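Towels, then. Month three of the Covbridge house newsletter and I still owe you the towel item, so it's going in now, typed fast, between a load and the next load. Kettle's on. Bear with me.

**The short version:** knitted towels are not terry towels. Wash them cooler, dry them flat, don't hang them by one corner. If that's all you needed, skip to the storage bit.

**The long version**

Started with the Fülöp pattern. Plenty of you knitted it over winter – the plain one, seed stitch border, 110 stitches across for the bath size. Lovely pattern. Says almost nothing about washing. "Launder gently." Thanks.

So we've had a pile of letters. Towels gone stiff. Towels grown long and thin like a scarf. One that came out of the dryer the size of a washcloth and was, I'm told, very absorbent for a washcloth.

What I've been doing, and it works for me in cotton:

- Cool wash, short cycle, inside a mesh bag. The bag matters more than the cycle. Loops catch on everything – zippers, bra hooks, the little screws on kids' jeans.
- Half the detergent you think. Knitted cotton hangs on to soap and then feels waxy and won't soak anything up.
- No softener. None. Same problem but worse.
- Low spin. A hard spin pulls the rows sideways and you'll be tugging corners for ever after.
- Out of the machine straight away. Don't leave it sitting in there over lunch, it sets in whatever twist it's in.

Then drying, wich is where most of the trouble comes from. A wet knitted towel is heavy. My bath size takes 300 grams of yarn and feels like a great deal more than that coming out of the drum. Hang that from a peg and the stitches stretch to suit. Lay it flat on a rack, pat it square, turn it over when the top feels dry. If you haven't got the room, fold it over two rails so the weight is shared. Over one rail at the middle is OK for the hand size.

Tumble dryer: low, 10 minutes, only to fluff it at the end when it's nearly dry anyway. I know some of you do the full cycle. Your towels, your call. Knit them bigger.

**Color**

Pinks and reds first, as that's what everybody asks. The Liter yarn in the rose shades lets go of some dye the first couple of times. Wash it alone, or with other pinks you don't care about. Cold water. After that mine's been in with the grays and no harm done. The navy is another story and I'd keep it away from anything pale untill you see clear rinse water.

Fading – expect a bit. Sun does it quicker than washing. Dry indoors or in shade if you want to keep the deep shades deep. I like them a little faded, personally, they look like they belong to the house.

**Snags**

Don't cut the loop! Ease it back with a blunt needle, a stitch at a time along the row, both directions, then give the fabric a small stretch crosswise. If the yarn's already broken, catch both ends on a safety pin before it goes anywhere near water, and darn it that evening. I have lost a whole border by saying I'd do it later.

**Fuzz**

Some fuzz is just cotton being cotton. A knitted towel with a little haze on it dries hands better than a brand new slick one, so I leave it be unless it starts pilling. Fabric comb, light hand, towel flat on a table. The electric shavers make me nervous near loose stitches.

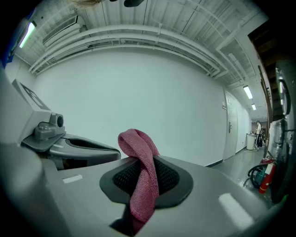 Can you store knitted towels rolled up with the rest of the linen?

Rolled is fine and folded is better. Fold in thirds the long way, then in half, and keep the stack low so the bottom one isn't squashed. Bone dry before it goes in the cupboard, too. Thick stitches stay damp in the middle long after the edges feel done, so give it another evening on the rack if you're unsure.

**Where mine live**

Top of the Skument shelf unit in the hall, the narrow one. Bath size on the left, hand size on the right, the ugly early ones at the back for muddy dogs and spills. Never on a hook. If you must have a hook by the sink, knit a loop into the border at the center of the long side, two stitches wider than feels necesary, and sew a scrap of cotton tape behind it.

Oh and the sizing question from last time – 170 stitches is for the blanket towel, the big wrap-around one, and yes you want a circular needle for that just to hold the weight. Same stitch, same border. It eats yarn. Buy it all in one go so the dye lot matches.

Still wanted for the next issue: your dishcloth disasters, any good trick for getting tomato out of cream cotton, and somebody's opinion on linen blends, which I've never knitted and can't pretend to know about. Notes through the usual box by 6 in the evening on the last day of the month please. Handwriting I can read, if poss.

Load's finished. Off to lay things flat.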